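About Ernari

Ernari is an occupational hygiene firm based in Toledo. We measure what people breathe, hear and touch at work, and we write reports that a plant manager can act on without hiring someone else to translate them.

The company was started by Telmo Sepúlveda, who had spent 16 years taking air samples for foundries, bakeries and furniture shops before going out on his own. The first office was one room over a print shop, with a pump calibration bench along the back wall. We still use that bench.

What we do

Most of our work is personal air sampling. A worker wears a small pump for the shift, the filter or tube goes to an accredited lab, and we compare the result with the legal limit and with the stricter recommended values where those exist. We sample for welding fume, flour dust, wood dust, crystalline silica, solvents and isocyanates.

We also do noise surveys, local exhaust ventilation checks, and respirator fit testing. Fit testing can be done at our office or at your site. We ask that people come clean-shaven and bring the respirator they really wear.
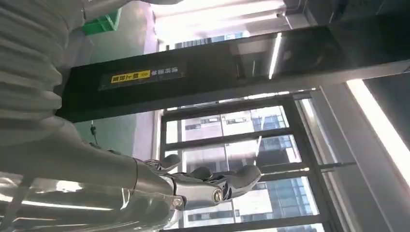
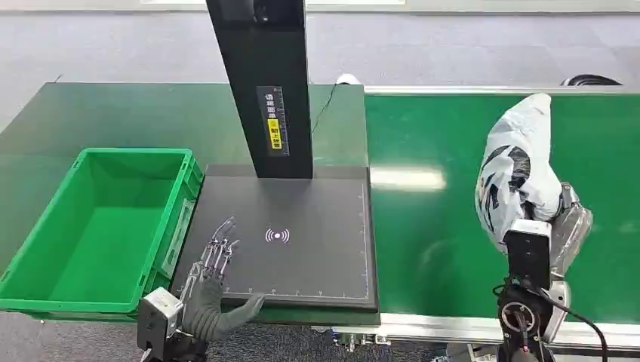

3 min read

Who we work for

We have 200 active clients. The smallest is a two-person stone shop, and the largest runs three shifts and has its own safety department. A good share of them come to us after an inspection, when there is a date on a letter and not much time. We keep two days open each month for those calls.

Everyone on the field team can run a full survey alone, from the first walkthrough to the written report. New hires spend their first 40 site visits working next to a senior hygienist. Telmo still goes out, mostly to foundries.

How a survey goes

We start with a walkthrough and a talk with the people doing the job. They usually know which task is the dusty one – and it is often not the task on the work order. We then send a sampling plan with a fixed price. Sampling takes one shift for most small shops. When the lab results are in, you get a draft, a phone call to go over it, and then the final report.

Workers who wore a pump get their own results in a one-page letter. We do this on every job and do not charge extra for it.

Rillent

Rillent is our record-keeping service, added after several clients told us they were storing sampling results in a drawer. It holds exposure results, fit test dates and ventilation checks, and sends a reminder when something is due. You can use it without being a survey client. Records can be exported at any time.

The Osata office

Our second office, in Osata, opened in June and covers 27 counties. It handles noise surveys and fit testing, and samples are shipped from there directly to the lab. Scheduling for both offices is done from Toledo, so there is one phone number to call. Phones are answered from 8:00 a.m. to 4:30 p.m.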